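Clalska Portable Storage - Customer Service Desk
Ticket 439: Right-hand door will not close on 17-foot rental unit

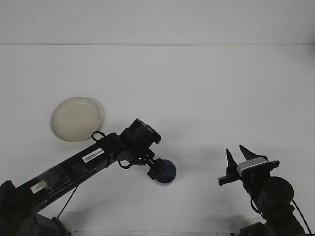 Rocío Cáceres wrote that the right-hand door of her container had dropped and now met the sill before it reached the frame. The left door closed as usual. She had been able to shut both doors on the day of delivery, and she asked whether the rental could be paused until the unit could be locked.

Status: Closed
Opened: October 2021
Product: Orker ground-level container, 17 ft, double swing doors
Site: Residential driveway, Kukesau
Priority: Standard, raised to High on second contact

Entry 1 - Service Desk
The customer's report has been received and logged. Rental charges are suspended from the date of the report, in accordance with section 4 of the rental agreement. The customer is asked not to force the door or strike the locking bars. Please confirm whether the unit stands on concrete, asphalt, gravel or soil, and whether heavy items have been loaded toward one end.

Entry 2 - Customer reply, by telephone
The unit stands on gravel, with the doors facing the street. A piano and two filing cabinets were loaded near the doors on the right side. There has been heavy rain since delivery. The customer has placed a tarpaulin over the opening and wishes to have the matter settled before the weekend.

Entry 3 - Service Desk
Priority raised to High. A container that is not level will twist slightly, and the doors will show it first. The hinges are not considered faulty at this stage. The customer was given the following steps:

Place a level on the floor just inside the doors, first across the width and then along the length.
Note which corner is low.
Do not place a car jack under the unit.
Move loose items away from the door opening so that the crew can work.

Entry 4 - Customer reply, by e-mail
The floor is low at the front right corner. The left door still closes, but the handle has become stiff.

Entry 5 - Field Service, Laing depot
Site visit completed. The front right corner had settled 3 inches into the gravel. The corner was raised with a toe jack and set on hardwood blocks over a steel plate. Both doors then closed without force. The hinge pins were greased and the locking bars on each door were checked through their full travel. The door gasket was inspected - no tears found. The piano was left in place at the customer's request.

Entry 6 - Service Desk
The customer has confirmed by telephone that the padlock fits and that the handle on the left door turns freely. Rental charges resume from the day after the visit. No charge is made for labor or blocking. A credit for the suspended days will appear on the November statement.

Cause recorded: Settlement of ground under one corner.
Delivery record amended: Steel plates to be used under all corners at this address, including at pickup.
Related requests: None.

Customers who need to report a similar problem should reply to their delivery confirmation and include the unit number shown on the rental agreement.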